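Small kitchen, no drawers – how do you store everything?
Kitchen & Home board, 2 pages

prestley_jo
16th March
Moved into a place with 84 inches of counter and exactly zero drawers, and I am loving the challenge! So far I've got hooks inside the cabinet doors, a rail over the stove and a crock for spoons. What I can't settle is shallow stuff like little bowls and lids. Stacking them drives me nuts. Show me what you've got, I want all the ideas!

Clullthorpe70
Congrats on the new place! I went shallow and wide with everything. One layer, lids next to their bowls, no towers.

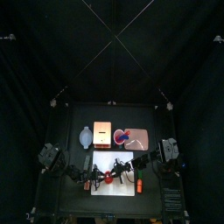 Do lids need to be stored on their containers?
Only if you have the space. They take up far less room filed on edge in a bin, sorted by size, and the bowls can nest beside them.

dimitriou_cooks
Have to disagree with Clull on one layer. Lovely if you have a pantry, but in a tiny kitchen you run out of shelf by lunchtime. Go vertical! I put a tension rod down the middle of one cabinet and filed every tray and lid behind it. Best afternoon I've spent in that kitchen.

Clullthorpe70
Fair, but then you have to pull out four trays to get the fifth. I'd sooner own fewer trays.

prestley_jo
Ooh, the tension rod is going on my list. What about cutting boards? Mine lives behind the faucet and keeps getting splashed.

dimitriou_cooks
Stand it up somewhere air can get to both sides. Boards with a slot in them are great for this, you can hang them too. I'm all for white plastic ones by the way, easy to scrub.
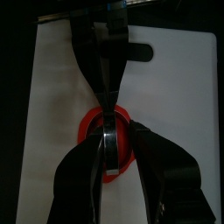
Re: cutting boards (split from above)

Leonidas Kyriakidis
Wood for me, always, and oiled every June whether it needs it or not. But I agree on standing them up. Mine sit in an old record rack by the window.

prestley_jo
A record rack!! I have one of those in the closet. Going to measure it tonight and I'll report back.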